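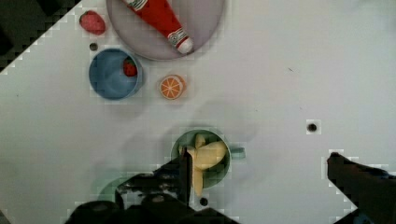

Špela says we should stop grading the demonstrations by how smooth they look from outside, and watch only the wrist view, because this is what the policy will receive. If the operator could not have done the task from the wrist picture alone, she would throw the demo away.

I agree with half of it. Notes from May, second week of teaching on the toy kitchen table.

Count until this morning: 107 demonstrations in the Pemov folder, of them 53 by remote control with the leader arm and the rest by hand guiding. 10 are marked bad. I did not delete them, please do not delete them either, Abilio wants to look at the joint currents.

Hand guiding: good for the approach to the dishes, bad for the grip. When I hold the arm near the wrist I push it down without noticing it, and the fingers come to the table lower than I want. Also my sleeve is in the wrist view in several of the early ones. From now on short sleeves or roll them up.

Remote control: the opposite. The grip is clean but the operator hesitates before it. Aiguo waits almost 2 seconds above the banana every time, then closes. I am afraid the policy will learn the waiting as a part of the task. I asked him to practice without recording until the stop is gone, and he did so before lunch.

About the rule of Špela. With the banana in the green mug, the left finger covers a piece of the mug in the wrist view, and from this view alone I would not be sure how far the finger is from the rim. I would fail her test with a demo that I consider correct. My proposal: wrist view for deciding if the target was visible at the start of the approach, fixed view for everything after that. Wrote this on the board too, no answer yet.

Layout for the remote control block: strawberries and orange slice stay on the left side near the plate, ketchup on the plate. The oven is turned with the door to the arm. We do not open the door in this block, but it must stay on the table so that the arm learns to keep away from it. Lacey drove the leader arm too far to the right on her first try and I had to press stop – no contact, but write "stop pressed" in the log when it happens, also if nothing was touched.
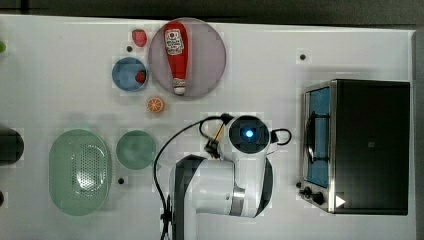

Fixed view, arm between the green dishes and the oven.

The cable on the left side of the arm should be checked before each block. It goes in a high loop from the top, and when the base joint turns far to the left I do not like how close it comes to the dishes. Shorter loop, or a second clip. Virgil has clips in the Ochoa drawer.

To do:
– repeat the strawberry demos with remote control, same start pose as the hand guided ones
– cut the waiting in Aiguo's older files, keep the originals
– ask Abilio if the currents show where I was pushing
– decide the rule for good and bad before we record more

14:30, leader arm lost connection again, restarted, zero pose is off a little at the elbow. Calibrated again before continuing.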